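# Call for participants: two-arm manipulation student project, fall group

The Vanstead robotics club is looking for students to join its two-arm manipulation project. Meetings start in November and run through the end of the spring term.
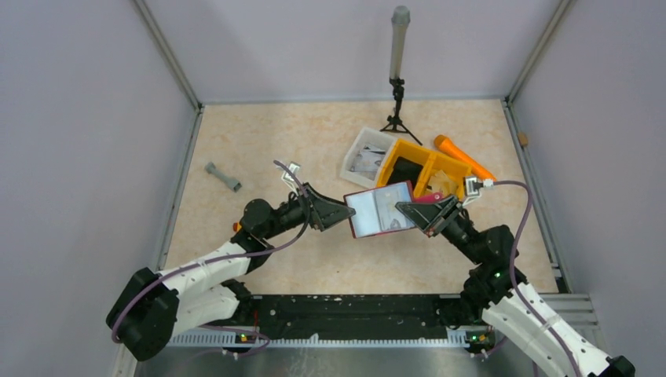

The project is about getting two arms to work on the same small object at the same time. Paper goods, folders, cards, and bin sorting are the main tasks this year. Last year's group worked mostly with rigid blocks, and most of their code carries over, but thin and floppy things need a different approach to gripping and we are still early on that.

You don't need to have used a robot arm before. Everyone starts with the same safety session and a short introduction to driving the arms by hand.

## What you would be doing

- Running practice sessions at the bench, usually in pairs
- Writing up each session in the shared log (a paragraph is enough)
- Sorting recorded attempts into usable and not usable. The set stands at 1,366 and 139 of those still have no label
- Helping tune the grippers and redo cable routing when it needs it
- Working on one longer task of your own choice after the first month

People who like code tend to end up on the Plollo side, our control and logging software. People who like hardware end up on brackets, mounts, and wiring. You can switch partway through. A few people do both.

## Who can apply

Any enrolled student, any major, first year and up. There are 20 places. We would especially like to hear from people who have done some Python, bench electronics, or machining, but half the places are held for students with none of that.

If you were in the Okar competition team last year you can skip the safety session. You still need to sign the new bench rules.

## Time

One group meeting a week, Monday at 6 p.m., plus a two-hour bench slot that you pick yourself. Bench slots are booked on the sheet outside the Vachon lab. Please don't sign up if you already know you can't make Mondays – the bench slots are assigned there and it gets hard to keep up.

The project is unpaid. It can count for 2 credits if your department agrees, and you have to arrange that with your advisor before the add deadline. We can sign the form but we can't file it for you.

## How to apply

Send a short email to Annick Lapointe, project lead, with:

1. Your name, year, and major
2. Two or three sentences on why you want to join
3. Anything you have built, fixed, or programmed, if you have something to mention
4. The bench times that would work for you

No resume needed. Everyone who writes will get a reply, and if the places are full we keep a waiting list. Spots usually open up again after midterms.

The bench is open to visitors during the Monday meeting. Closed-toe shoes are required in the lab, also for visitors.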